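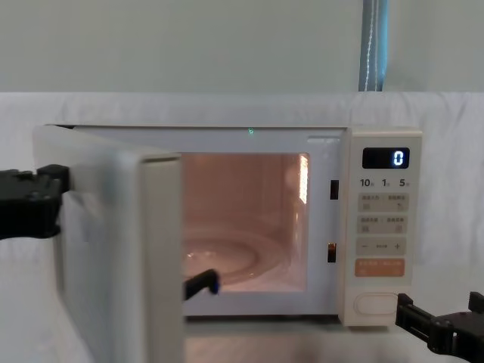 Project Report: Two Arms, One Door, and the Force Limit We Forgot
Group 7, Household Manipulation Project
September 20, 2022

1. What we set out to do

Our task was called Bech and it sounded easy. Open a microwave, put something in, take it out, close the door, do it with two arms and without a human hand anywhere near. We planned a week for it. The week became a month and a fault log with 13 entries, of which this report covers the one that stopped the project.

2. The fault

On the ninth run of the door-opening sequence, the left arm held the door while the right arm went back for a second press of the release button, which it had no business doing. The planner (we named it Rakar, back when we liked it) had missed the "door open" state and started over from step one. The left arm got a new target and took the door along. We heard a creak. Þórey Thoroddsen got to the emergency stop in what felt like a semester.

Damage: one hinge that now clicks, one bent finger link, and our confidence.

3. Cause

Rakar decided whether the door was open by comparing the left gripper's position with a stored value. The stored value came from an earlier setup, before we moved the table. We looked for the error in the vision code first, for four days, as that was the part written by the person who was absent. A better check was sitting in plain view all along: with the door shut, the dark window fills most of the front, and with it open there is no dark window there at all. Protum, our logging tool, had saved the evidence on every run. We had not opened the logs.
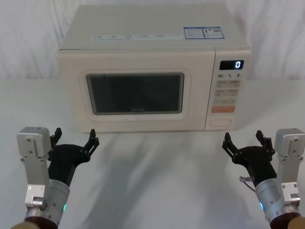 The second problem was force. Both arms have a limit in the configuration file, and ours was commented out with the note "put back later." Later had not arrived. On a cream-white countertop Midea with a release button at the very bottom of the panel, the push comes in low, and a stiff arm that misses goes on pushing at whatever it finds. Ours found the housing and then the table. We have put the limit back – and deleted the note.

4. Changes

Door state is now checked by camera as well as by position. If the two disagree, both arms stop and hold still. A restart from step one needs a person to confirm it. We also moved the stop button to where a seated person can reach it, a feature we had assumed we had.

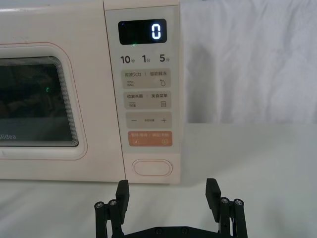 Dravisine wrote in the review that stopping both arms is fine until one of them is gripping the door, and asked whether a stopped arm should stay stiff or go soft. Our answer for now is soft on the left, stiff on the right, and we have tested it only at low speed.

5. Open items

The hinge still clicks. The link has been ordered. Entry 9 in the log says "strange noise, ignore," and we would like to find out which of us wrote it.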